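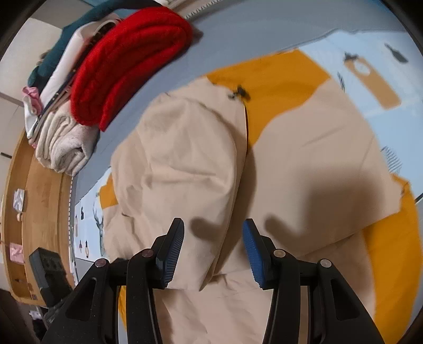
Re: [cabin-owners] Linen for the Dernville rentals

Last updated: January 20, 2026

Mara and all,

On the linen question, we went with Temum for the three cabins on the lake side and have kept them for a year. They pick up on checkout day and bring the clean sets back before the next guests arrive. The minimum is 100 pieces a month, so a single cabin won't reach it. You could share an order with us.

The Mösli cabin sleeps four and has its own washer, so we do that one ourselves.

Desmond Quintanilla

> Does anyone use an outside service for sheets
> and towels? Hidik quoted me $168 a month with
> a one-year contract. I only rent from May to
> October and don't want to pay all winter.
> Mara

Hidik wouldn't drop the winter months for us either. Ask Temum for the seasonal rate, it isn't on their price list.

Recent threads
- Key boxes that freeze shut
- Firewood delivery, north road
- Late checkout fees
- Pet deposit wording

This site uses cookies to keep you signed in. Accept | Settings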